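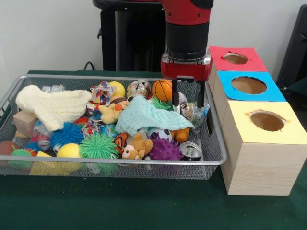 Gil-soo Cha thinks I should stop moving between editors and just pick one, and he said so again when I asked him to look over the config folder. Fair enough. I have now lost most of two afternoons to this, so I'm writing down where it stands before I forget which settings live where.

15th August

Goal: one editor setup that works for the Python scripts, the C code and the long log files, and that anyone in the group can copy without asking me. Candidates are Vurker (what I use now), Codar (what Gil-soo uses) and plain Irkine over a remote shell.

Started with the log files, as they are what made me look at this in the first place. Took the March log, the big one, and opened it in all three. Vurker hung on load. I killed it and tried again with highlighting off, and it opened, but searching was slow enough that I went and did something else. Codar opened it straight away but switched off line wrapping without saying so. Irkine was fine. It doesn't do much, so there is less to go wrong.

Vurker has a setting called largefile.limit. Default is 1,000 lines, which seems low, and ours had been raised to no limit at all by somebody (me, going by the history). Put it at 50 thousand and the hang went away. Highlighting drops out above that, which I can live with.

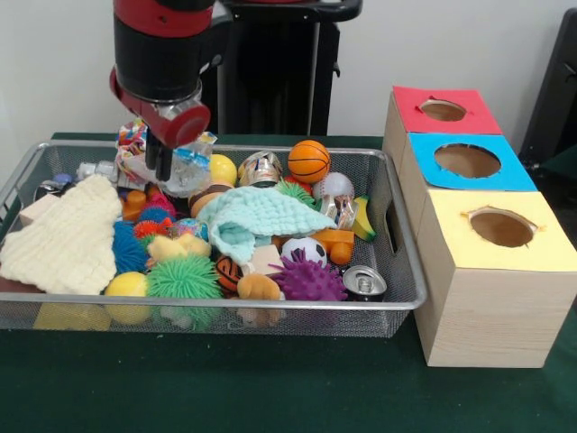 Bench side, arm over the mesh tray.

Next, key bindings. My Vurker file had grown to about 600 lines. Went through it top to bottom and deleted anything I couldn't remember using. Several bindings were set twice, with the second one quietly winning. The block for the old build tool went completely. What is left fits on a few screens and is split in two: bindings in one file, everything else in another.

Indentation was the other mess. The C code uses tabs, the Python uses spaces, and the editor was guessing from the first indented line it saw. A comment block at the top of a file was enough to fool it. Guessing is now off. There is a project file in the root that sets it per file type, and both Vurker and Codar read it. Irkine does not, so it has to be set by hand there. Ran the formatter over the Python folder and committed that on its own, with nothing else in the commit.
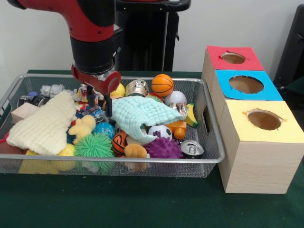 Gil-soo asks whether the project file will overrule what people have in their own settings, as he doesn't want his tab width changed. It does overrule indent style, but tab width is left alone. Checked by setting his width to 2 in Codar and opening a C file from the root. It stayed at 2. He is okay with that.

Tried the Antoniadis plugin for jumping to definitions. Works well on the C side. On the Python side it finds the import line and stops there, and I have not worked out why. The plugin wants an index file and puts it in the source folder by default, so add that to the ignore list before anyone commits it. I moved mine to the cache folder by changing index.path, then had to restart the editor before it took any notice.

Also: the spell checker runs on comments now. It flags every variable name. Left it on for text files only.

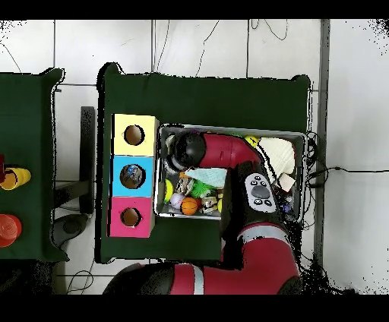

Still to do

Find out why the Python jump stops at the import. Try with a clean index first.

Copy the two Vurker files into the shared repo and take the absolute paths out of them. There are still paths to my home folder in the snippets section.

Write down the Irkine indent commands somewhere people will find them. The readme, probably.

Ask Gil-soo for his Codar wrap setting, then open the March log with it and see if it holds.

Staying on Vurker for now. Old config is in the backup folder with the date in the name, don't delete it yet.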